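Speaker notes - Macapagal day center, volunteer placement briefing

Slide 1. Intake
Placements run 10 days, March intake only. Each group is capped at 25, including leads. Maribeth Enriquez handles housing; Ruaridh MacLeish handles transport.
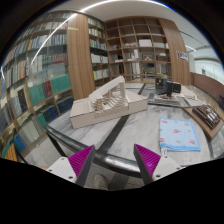 Airport pickup is one van, one run. Late arrivals take the public bus and call Ruaridh from the terminal.

Slide 2. Meals
The kitchen serves over 100 lunches a day. Serving starts at 11:30. Handwashing first, then trays - no exceptions for visitors.

Slide 3. Supplies
Pack by the list. Unlisted donations go through Rogelio Manalo before shipping. Customs holds mixed boxes longer than single-item boxes.

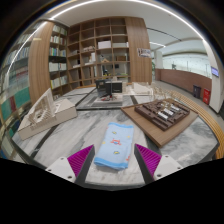

Slide 4. Contacts
Ariel Tiongson, site desk, until 6 p.m. Take questions.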